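Tray Handling Cells at Barside: Frequently Asked Questions

Maintained by Oriana Echeverría, Process Engineering. Questions not covered on this page go to Tadeo Valdebenito, shift lead, Kitting.

What is changing?
Clasberg is moving part of the small-item kitting work at the Barside site to two-arm tabletop cells. The first task covered is tape: putting rolls into a tray by color and moving the tray on the table. Order picking, packing and dispatch stay as they are.

Which work instruction applies?
WI 2354. It replaces the kitting section of the old Pullthorpe manual. Printed copies of the old section should be handed in at the supervisor's desk.

Will kitting positions be cut?
No position in Kitting is being removed under this change. The 11 people now on the kitting roster keep their grade and hours. Two of them per shift will be assigned as cell attendants. The rest continue on manual kits, including everything over the tray size limit.

What does a cell attendant do?
Stocks the table, starts and stops runs, checks finished trays against the kit card, and logs faults. An attendant is not expected to write or change programs. Program changes are made by Process Engineering only.

Do the arms hold the rolls or the tray?
Both, depending on the step. The grippers have two fingers. For tray steps they close on the rim, so a cracked or bent rim is grounds for taking a tray out of use. 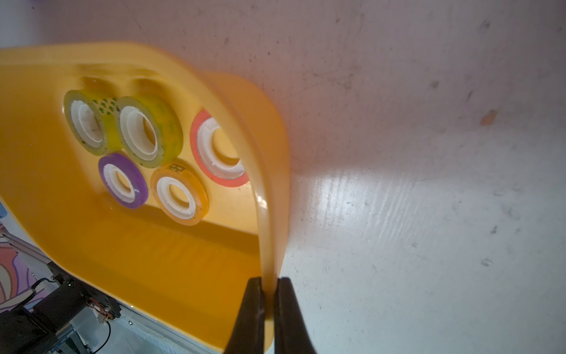
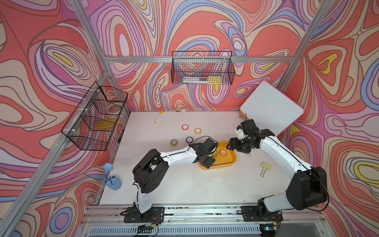

Tape kitting cell, Barside. Yellow tray with tape rolls, seen at close range and with both arms over the table.

Can I reach in during a run?
No. Press stop, wait for the status line on the screen to read HELD, then reach in. This applies to clearing a single dropped roll as well. Resume from the screen, never by moving an arm by hand.

What happens when a roll is dropped or missed?
The attendant stops the run, puts the roll back on the table and restarts the step. Log it under code 2. Do not place the roll in the tray yourself and continue, as the count will then be wrong for that kit.

How fast is it compared with manual kitting?
Slower per tray at present. Run time is not being used to set targets for manual kitting, and attendants are not measured on it.

Is anyone watching the camera feeds?
Feeds are kept for fault review and are open to Process Engineering. They are not used for attendance or performance matters. A request to view footage of a fault you logged can be made through Tadeo.

Who pays for training, and when is it held?
Training is on paid time. The course is run by Hijazi, the integrator, and takes around two hours, followed by supervised runs on your own shift. Sign-off is valid for the tape task only.

Can I decline to be an attendant?
Yes. Tell your shift lead before the July roster is posted. Declining does not affect your place on manual kits.

Will other items be added?
Possibly. Any new item needs its own risk assessment and a revision to the work instruction before it goes on the table. Changes will be listed on this page.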